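FARKHOLM MEMORIAL CHAPEL
Pre-service walkthrough, with comments
Inspected by Raed Boutros, Feb 8, 2020

Items are marked OK, FIX or HOLD. A HOLD item stops the chapel from being booked until I sign it off. I've been told several of these were "taken care of" after the August walkthrough. I checked them again anyway.

1. Front steps and handrail: FIX
Left rail still moves when an adult leans on it. The work order says tightened. It may have been tightened, but the anchor is set in crumbling mortar and will work free again. Most people who come up these steps for a funeral are older and some are on a cane. Reset the anchor.

2. Wheelchair ramp: OK
Surface sound, no ice at time of visit. Salt bin full. The sign pointing to the ramp faces the parking lot exit, so it helps people who are leaving.

3. Main doors: OK
Both leaves open fully and stay open on their own. Pallbearers need both. Please stop parking the flower stand behind the right leaf.

4. Posted occupancy: HOLD
Card by the door says 129. Marwan Sayegh says that figure came with the building. Which layout was it for? The pews have been moved since, and there are now 30 folding chairs along the back wall that go out whenever a family asks. I want the paperwork before anybody quotes that number to me again.

5. Aisle width: FIX
Fine with the pews alone. With the folding chairs out, the casket carriage clears on one side only. Hiba Hijazi showed me how the staff "angle it through." Take out the last row of chairs.

6. Casket carriage (Gilari): FIX
Brakes hold on 3 wheels. The fourth drags but doesn't lock. The log shows a brake test every week, all passed, all in the same pen. I'd like to watch the next one.

7. Memory table and guest book stand: OK
Steady, no sharp corners. Keep candles off it. The battery ones look fine from any seat in the room.

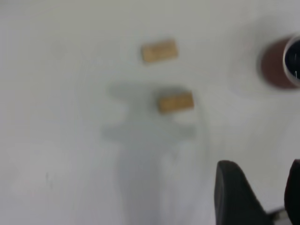

8. Candles at the altar rail: FIX
Real flame is allowed here with a staff member present. "Present" has been taken to include the office down the hall. It doesn't. Drapes are tagged as flame resistant, but the tag has no date on it.

9. Fire extinguishers: OK
2 on the main floor, both charged and hung at the right height. The one near the organ was behind a wreath easel. Moved it myself.

10. Exit signs and emergency lights: FIX
Side exit light failed when I held the test button. Irén Oláh tells me it worked last time. No record of last time.

11. Sound system: OK
Cords taped down. The tape is new, and I suspect it went down this morning. Leave it there.

12. Heating: HOLD
Guvgate serviced the furnace and left a sticker, but no carbon monoxide reading. A sticker is not a reading. Get the sheet from them.

13. Restrooms: OK
Grab bars solid. Hot water not too hot.

Follow-up: Remzi Sönmez has the list and says all FIX items will be done before the Lazarević service. I'll be back to look at items 1, 6 and 10 in person. Items 4 and 12 need paper, and a phone call won't do.

Farkholm Memorial Chapel | Contact the office | Copyright 2020 | Back to top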